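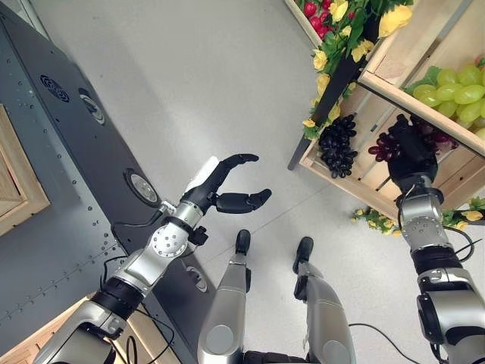
Vosero Artificial Grape Bunches

Sold by Zillelow Display Supply
In stock. Ships in two business days.

Vosero grape bunches are made for shop displays, restaurant sideboards, photo sets and stage tables. They are sold one bunch at a time or by the case, in light and dark colors. The grapes are soft molded plastic on a wired stem, so a bunch can be bent over the rim of a bowl or hung from a hook without falling apart.

Colors

Pale Green. A light yellow-green with a gloss finish. The grapes are long and oval, like a table grape. This is the color most customers pick for cheese counters and white tablecloths.

Burgundy. A deep red that reads almost black in low light. It works well in wine shops and under warm bulbs. In a dim room, put it near a lamp or it will get lost.

Both colors come with a leaf option. Leaves are printed fabric with visible veins and are attached to the stem with a wire loop. You can slide them up or down, or take them off.
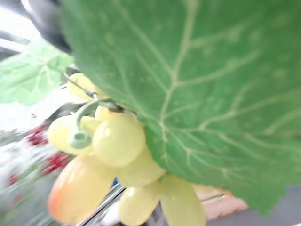
Sizes and packing

Small bunch: 66 grams, sold singly or in a case
Large bunch: 127 grams, sold singly or in a case
Case: small or large bunches, one color per case
Hanging loop: included with every bunch
Leaf option: choose with or without at checkout

The number of grapes varies from bunch to bunch. Stems are cut by hand and may differ a little in length. If you need bunches that match closely for a photo job, put a note on the order and the warehouse will pick them from the same batch.

Setting up a display

Bunches arrive pressed flat in their bags. Take them out the evening before and let them sit at room temperature. Pull the outer grapes away from the stem first, then bend the stem into a slight curve. A straight stem makes the whole bunch look stiff.

For a bowl, start with crumpled paper in the bottom and lay the large bunches over the edge. Fill the middle with small ones. For hanging, use the loop and not the wire stem, which can slip under weight. One ordinary cup hook will hold up to 3 large bunches.

Mixing the two colors is fine, but keep one of them in the lead. Equal amounts of light and dark tend to look like a sample tray.
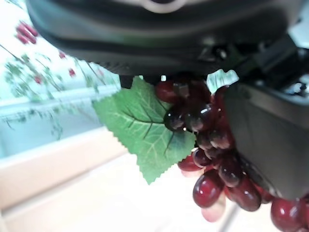 Dark bunches show dust sooner than light ones, so plan on wiping them more often if they are kept near a door or a kitchen.

Cleaning and storage

Wipe with a damp cloth and a drop of dish soap. Rinse with cool water and hang to dry. Do not put the leaves in water. Brush them with a dry paintbrush. Keep the bunches out of direct sun, as the pale color will yellow over a summer in a south-facing window. Do not use next to candles or heat lamps.

Store in a box with tissue between layers. Weight on top will leave dents in the grapes.

Ordering

Orders over 400 bunches are quoted separately. Write to Deepika Kurup in trade sales with the color, size and delivery address. Unused bunches can be returned in their original bags. Opened cases are accepted if all the bunches are there.

Related items: Trutum wire fruit bowls, Palaniappan trailing vines, replacement leaves.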